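Oiling and Cleaning a Wooden Counter

A wooden counter holds up well in a kitchen if it gets a little oil and is wiped down after use. The spots near small appliances need the most attention. 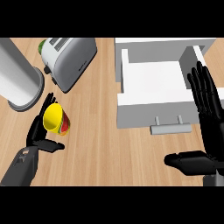

Tapio Hyvönen wrote in to say that he oiled his counter every week for the first year and ended up with a sticky top that grabbed paper towels. He now oils it every June and once more in winter, and leaves it alone otherwise.

Twice a year is enough for most kitchens. To check, drip a little water on the wood. If it beads, wait. If it soaks in and leaves a dark spot, it's time.

Before oiling
Move everything off the counter and unplug the toaster. Wipe up crumbs dry first, then go over the wood with a damp cloth and a drop of dish soap. Let it dry overnight.

Sanding
Light scratches come out with 220 grit paper, always with the grain. Use 100 grit only on burns or deep stains, and finish with the finer paper afterward. Vacuum the dust.

Oiling
Food-safe mineral oil is fine. Put on a thin coat with a lint-free rag, leave it for 12 hours, and buff off whatever is still on the surface. Old counters may take a second coat.

Water rings
Try a paste of baking soda and water on a soft cloth. Rub gently, wipe clean, dry. Rings that have gone black are in the wood and need sanding.

Crumbs
Empty the toaster tray once a week, over the sink. Crumbs left under an appliance hold moisture and scratch the finish when it gets pushed back and forth.

Rags used with linseed or tung oil can catch fire on their own. Lay them flat outdoors to dry before throwing them out.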